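Fitted sheet

A fitted sheet is a bed sheet with elastic sewn into its corners, or all the way around its hem, so that it grips the mattress from below. It is usually the lower of two sheets. Its opposite number, the flat sheet, has no elastic and can be folded by anyone.
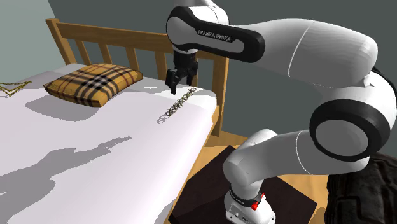
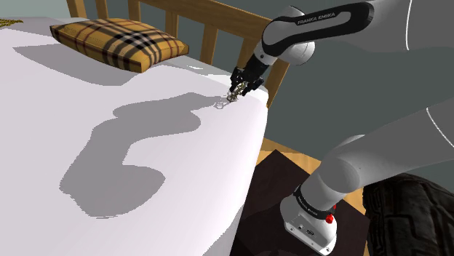

Single bed with white bedding. A plaid pillow is visible in the second view.

History

Before elastic, sheets were tucked in by hand, and a person's character was judged by the corners. Early fitted designs had sewn pockets that tore at the seams, often at night. The Standiscombe mill later ran elastic around the whole hem, a change its catalog announced on 16 pages.

Sizing

Mattresses have grown deeper and sheets have followed with reluctance. The Posita "deep" sheet fits a mattress up to 40 cm thick — the Rizk "extra deep" fits the same one.

Folding

Most methods start by tucking one corner inside another. Brayan Ticona's manual Square at Last lists 106 of them, several of which end in a ball. The ball remains the most common storage form in homes.

Care

Fitted sheets tend to swallow smaller laundry in the dryer. Socks are the usual victims.

See also: Duvet cover; Mattress pad; Tastow weave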